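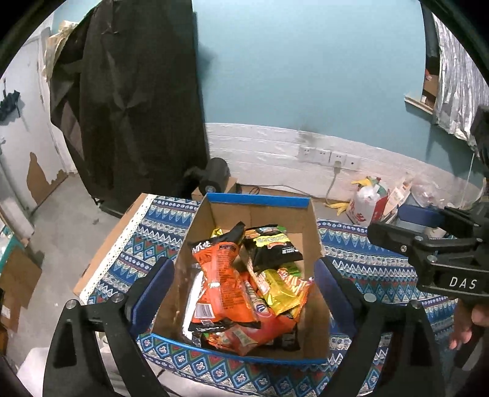 Préparer un colis de gourmandises pour l'étranger

Chaque année en décembre, j'envoie des colis à ma famille et à des anciens collègues qui habitent loin. Au début j'ai fait presque toutes les erreurs possibles : biscuits en poudre, chocolat fondu, paquet bloqué à la douane pour une ligne oubliée. J'écris ici ma méthode, pour ceux qui veulent envoyer des choses à grignoter sans perdre leur argent. Le français n'est pas ma première langue, j'espère que tout reste clair.

1. Vérifier ce qui est permis

Avant d'acheter, cherchez les règles du pays de destination. Elles changent souvent, et un forum de l'année passée ne suffit pas. En général la viande séchée, les produits laitiers frais et les fruits posent problème. Les chips, les crackers, les bonbons et les biscuits industriels passent plus facilement, mais cela dépend du pays. Gardez toujours l'emballage d'origine fermé. Un sachet ouvert et refermé avec un élastique peut être refusé, même s'il contient seulement des cacahuètes.

2. Regarder les dates

Un envoi économique vers une petite île peut prendre très longtemps. Je choisis des produits qui ont encore plusieurs mois devant eux, et je note la date la plus courte sur un papier. Mon ami Arnel Agbayani, qui reçoit mes colis à Talavera, m'a écrit un jour que les gaufrettes étaient très bonnes mais périmées. Depuis, je contrôle deux fois.

3. Choisir le carton

Prenez un carton rigide, propre, sans coin écrasé. Pour un colis de 2000 grammes, je préfère un petit carton bien rempli à un grand carton où tout se promène. J'utilise souvent le modèle Kelmont en double cannelure. Si vous réutilisez un carton, enlevez les anciennes étiquettes et cachez les vieux codes-barres avec du papier collé.

Renforcez le fond avant de commencer : une bande de ruban au milieu, puis une bande sur chaque bord. On oublie facilement cette étape et après il faut tout vider.

4. Remplir

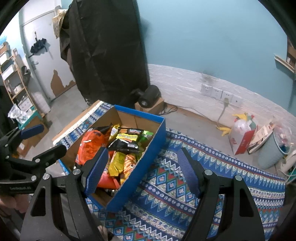

Pour remplir, je commence par un essai sans papier de calage, avec tous les produits, et je laisse le carton ouvert sur la table. Les choses lourdes et dures vont au fond : boîtes en métal, pots en plastique, tablettes. Les sachets gonflés viennent après, debout si la hauteur le permet. Il ne faut pas les percer pour gagner de la place, l'air protège le contenu. Je travaille sur une nappe à motifs, comme sur la photo, mais pour coller le ruban je mets un vieux journal dessous. Quand l'essai est bon, je sors tout et je recommence avec une couche de papier froissé au fond.

Comptez 20 millimètres de papier en haut et en bas. Sur les côtés, glissez du papier dans chaque espace vide. Fermez les rabats avec la main et secouez doucement : si vous entendez quelque chose bouger, ajoutez encore du papier. Si les rabats ne se rejoignent pas, enlevez un paquet – il ne faut jamais forcer.

Le chocolat demande plus d'attention. En hiver je le mets au centre, entouré par les autres produits. En été je n'en envoie pas du tout.

5. Remplir la déclaration

Écrivez chaque type de produit sur une ligne, avec la quantité, le poids et la valeur. « Nourriture » est trop vague. Écrivez plutôt « biscuits au blé, emballage fermé » ou « chips de pomme de terre ». Si le texte du sachet est dans une langue que vous ne lisez pas, demandez à quelqu'un de vous le traduire ou prenez un autre produit.

Je mets aussi une copie de la liste dans le carton, avec l'adresse complète des deux personnes. Une fois, l'étiquette extérieure s'est décollée et cette feuille a sauvé l'envoi.

6. Fermer et envoyer

Fermez en forme de H avec un ruban large. J'achète le rouleau Fulside de 100 mètres, il dure jusqu'à deux hivers. Pesez le colis fermé et gardez une petite marge avant la tranche suivante. Mon dernier carton pour Rindis faisait 3838 grammes, et j'avais prévu la place pour une carte de vœux.

Photographiez le reçu avec le numéro de suivi, l'encre s'efface vite dans un portefeuille. Envoyez ensuite le numéro à votre destinataire, et demandez-lui de vérifier les paquets à l'arrivée avant de jeter le carton.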